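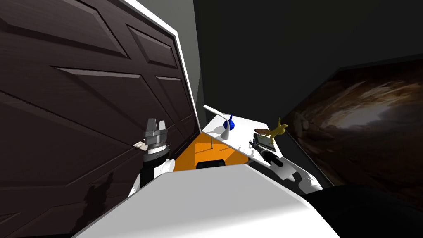 # Dandovum 2

Dandovum is a planning and rehearsal toolkit for two-armed robots. You give it a robot model, a room and a job, and it works out how both arms can get the job done without hitting the furniture, the walls or each other. Then it plays the whole thing back in a rendered room, from the outside or from the robot's own point of view, so you can find the bad ideas before they reach real hardware.

We've been building it at Nunencombe since it was a folder of scripts for checking elbow clearance, and version 2 is the release we've wanted to make the whole time. The planner is new, the room builder is new, and the robot's-eye view finally runs on the same clock as the controller. We're very happy with it!

## Rooms that look lived in

A lot of simulators start you off with a gray floor and a cube. Dandovum starts you off with a room. The one at the top of this page has a big paneled door, a white desk with a lamp and a blue vase, a yellow figurine, a small dark tablet lying on the desktop and a framed picture on the wall. It's a nice test because there is so much to get wrong in it. The lamp sticks up into the space where you'd like to swing a forearm. The tablet is flat and close to the figurine, so a grasp on one has to respect the other.

The room builder ships with 33 furnished rooms, and each one can be shuffled. Shuffling moves the small objects, swaps materials and changes the lighting, all from a seed number that gets saved with the run. If a plan fails at seed 600, you can send that number to a coworker and they will get the same desk, the same shadows and the same failure.

You can also:

- drop in your own meshes (OBJ, STL or glTF)
- mark any object as fixed, movable or fragile
- tilt or raise the robot's viewpoint and see what the perception code would get
- lock parts of a room while the rest is shuffled

The fragile tag deserves a mention. It adds extra clearance and slows the arm down nearby, and you can set both amounts per object. Jong-dae Kwak wrote it in one long weekend after getting tired of setting margins by hand, and it's now the thing our own team would complain loudest about losing.

## Planning for two arms

Version 1 planned for one arm, froze it, then planned for the other. It worked, but the motion looked stiff and one arm spent a lot of time parked. The new planner treats both arms as one problem. If the right arm needs to go low over a desk, the left can move up and out of the way during the same motion.

Plans are scored on clearance, travel time, joint effort and how much of the work area stays visible to the robot's own camera. That last one is new. A robot's body blocks a good part of its own view when it leans in over a table, and plans that look great from the outside can leave the perception side guessing. Turn the visibility weight up and the planner will pick postures that keep the target in sight – even if they take a little longer.

The score breakdown is shown next to the timeline. Scrub to any moment and you'll see which link is closest to which object, how far apart they are, and which term is driving the cost. Ximena Daza designed that panel, and it has changed how we debug. Most of our questions used to start with "why did it go that way?" and now you can just look.

## Perception in the loop

Every rehearsal can export color, depth and object masks, in step with joint states. Use them to test your own detector, or feed the detector's output straight back into the planner and see how it copes when a pose is off by a bit. There's a noise slider for each channel, and a dropout setting that hides objects for a few frames at a time (be warned, this one is addictive).

Grasp proposals are drawn as ghost grippers over the object. Click one to try it, or write a filter in Python if you have opinions.

## Moving to the real robot

Tondilon is our bridge process. It takes a finished plan, checks it against the live joint limits and streams it to the controller. It will refuse a plan if the robot isn't where the plan expects it to start, and it tells you which joints disagree. Speed is capped at 20 percent on the first run of any new plan. You can raise that in the settings file, but please watch one slow run first.

## What you need

- Linux, 64-bit
- Python 3.8 or newer
- a discrete GPU for the rendered view (planning alone runs fine on a CPU)
- a URDF of your robot, with collision meshes

Parallel-jaw grippers are supported out of the box. Multi-finger hands load and move, but grasp proposals for them are still experimental. Soft objects aren't handled yet. Estela Espinoza is working on cloth, and we hope to have a first preview in January.

## Upgrading from version 1

Old room files open without changes. Old plan files need to be converted with `dandovum migrate`, which writes a new copy and leaves the original alone. Custom cost terms will need a small edit, as they now receive the state of both arms; Aldana Montecinos has written up the change in the migration notes, with before and after code.

Page updated December 5, 2022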